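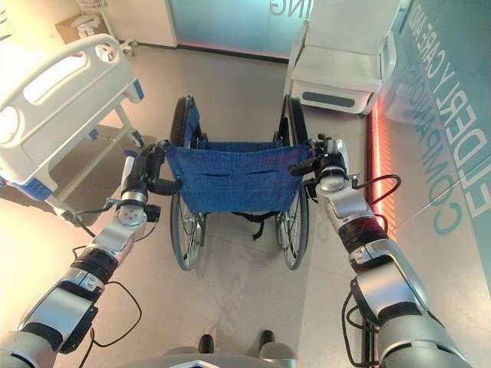

Kidosico care assistant, two arms - review after a trial in our showroom

I sell and rent equipment for people who need care at home: beds, wheelchairs, reclining chairs, bath seats. For two years customers have asked me if a robot can do the small jobs yet, and I always answered that I don't know. So when Kidosico offered a trial of their two-armed assistant, I accepted. I had the machine for 6 days and I paid for the transport myself. Nobody paid me for this text.

I will start with the wheelchair, which interested me the most. Whoever has cared for a parent knows how often in one day a chair must be moved. It goes to the bed, away from the bed, out of the way of the door, then back again. It is a dull job, but for a tired person it is not a small one.

The robot takes the chair from behind, with one hand on each push handle, the same as a person does. I had expected that it would need a special handle or some kind of adapter, and it did not. It holds our ordinary folding chair with the blue fabric back, one that we rent out every week. The grip is good. When I pulled the chair lightly to one side, the hands did not slip.

Pushing in a straight line on tile is fine. It is slow, slower than my mother-in-law with her walker, but it is steady. Turning is weaker. The robot makes a wide turn and then corrects it, and then sometimes it corrects the correction. Between a bed and a reclining chair there is not much room for this. We tried the task "bring the chair beside the bed" many times, and my colleague Bukola Abubakar kept a notebook. Out of 146 tries, 135 ended with the chair in a place where I would accept it. The other tries ended too far away, or at an angle that makes a transfer difficult.

You may think this is a high score. For an empty chair, yes, I agree. With a person sitting in the chair I would not accept it, and Kidosico also does not permit it. The manual says this clearly on the second page, and I was glad to see it there and not at the end.

It does not put on the brakes. I asked Sekar Goh from the company about this, and he told me the hands can reach the lever but the robot can't yet be sure that the brake is really closed. I prefer this answer to a false promise. Still, it means that a person must walk over and do it, and if I must walk over, I could bring the chair myself.

Opening a folded chair was half successful. It pulls the sides apart well enough, but pressing the seat down flat needs force in the right place, and it often stopped and waited for help. Folding the chair again we did only a few times, and I don't want to judge it from that.

Other chores, more shortly. It carried towels from a shelf to a bed without trouble. It can't make the bed. It picked up a slipper, a remote control and a plastic cup, and it dropped a full cup once, on my shoe. Raising the bed rail it did not manage, the latch is too stiff for it. Wiping a table was good in the middle and poor in the corners.

The noise is low, a soft hum in the joints. Two customers came in during the trial. One of them talked to the robot kindly the whole time, and the other asked me to switch it off. I believe both reactions are normal and a family should think of this before they spend money.

About the price: the rental offer was 443 dollars a week, with setup included. For a private home this is too much for what it does today. For a care home with long corridors and a lot of empty wheelchairs standing in wrong places, I can imagine it. A night worker could have the chairs brought back to one corner while she is with the residents.

Setup took one afternoon. The instructions are translated well, only the chapter on charging is confusing, and I had to call twice. The support line answered quickly both times.

Good: firm grip on standard push handles, careful speed, honest manual.
Less good: wide turns, no brakes, stops often when a task needs force, the price.

Would I rent it to my customers now? No. I would like to try the next version, if it can close a brake and know that it did. My three stars are for the hands, mostly.

Kanako Noguchi, 12th January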